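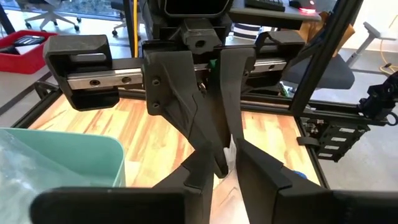
Chapter 4
Where the Water Goes

I grew up in Cestham, a town with one river, two bridges and a basement flooding problem that came up at every single family dinner. My grandmother kept her canned peaches on the top shelf of the cellar and nothing at all on the bottom one. When I was nine I asked her why the water came in, and she said it came in because it was wet outside. I've been trying to improve on that answer ever since (with mixed results, my students would tell you).

So this chapter is about rain after it lands. In Chapter 3 we followed water up into the air and back down again, and I left you standing in a downpour without an umbrella. Sorry about that! Now we get to follow the puddle.

Before you read on, try something. Next time it rains hard, go stand by a window and pick one spot on the ground: a patch of lawn, a bit of driveway, the dirt under a tree. Watch it for ten minutes. Does the water sit there? Does it slide off somewhere? Does it just vanish? Write down what you see, even if it seems dull. We'll come back to your notes in Section 4.3, and you'll want them.

Basically, a raindrop that reaches the ground can soak in, run off, or hang around on the surface until it evaporates. Soaking in is called infiltration. Running off is called runoff, one of the few terms in this book that sounds like what it means. Which one wins depends on how hard it's raining, how steep the ground is, what the ground is made of, and how much water is already down there from last week. That last one catches people out. A soaked field can behave a lot like a parking lot.

Let me give you some numbers to chew on. Say you have a flat roof with an area of 200 square meters, which would cover a decent-sized house, and a storm drops 44 millimeters of rain on it in an afternoon. Multiply the area by the depth (remember to turn millimeters into meters first, everybody forgets) and you get 8.8 cubic meters of water. That's 8,800 liters, off one roof, in one afternoon. Now picture a whole street of those roofs, all draining toward the same storm drain at the bottom of the hill. You can see why my grandmother moved the peaches.

The land that drains to a particular point on a river is called a watershed, or a drainage basin if you went to a different school than I did. I like "watershed" better because it has the word shed in it, and I picture the hills shrugging the water off like a dog coming out of a lake. Every place on land sits in a watershed, including your bedroom. Most of us couldn't say where the edges of ours are, and I couldn't either until I was well into college and had to draw one by hand on a contour map. It took me an entire Thursday and I got it wrong on the north side.

We'll be using two watersheds all through this chapter. The Omulier is small and steep, mostly forest, with thin soil over rock. The Gatus is flat and wide and has been farmed for a very long time, and its lower end runs straight through a town. Give them the same storm and you get two completely different rivers. The Omulier jumps up fast and is back to normal by breakfast. The Gatus takes its time, rises slowly, and stays high for days. I find this fascinating, and I hope that by Section 4.4 you'll be able to look at a graph of river flow and tell me which is which without peeking at the caption.

A note on the math: there isn't much of it, and all of it is multiplication, division and reading graphs. If you can work out the roof problem above, you can do everything in this chapter.

What's ahead

4.1 Soaking in: soil, sand, clay, and why your garden puddles
4.2 Running off: slopes, streets and storm drains
4.3 Drawing a watershed (bring a pencil and a good eraser)
4.4 Reading a hydrograph
4.5 Case study: the Somogyi Street flood

Words to watch for

Infiltration, runoff, saturation, watershed, divide, hydrograph, lag time, base flow

Warm-up questions

1. A parking lot has an area of 4,000 square meters. If 10 millimeters of rain falls on it and none soaks in, how many cubic meters of water have to go somewhere else?

2. Why might a light rain that lasts all day cause less runoff than a heavy one that's over in an hour, even if the total amount is the same?

3. Find the nearest storm drain to your home. Where do you think it empties? Write down your guess now and check it after Section 4.2.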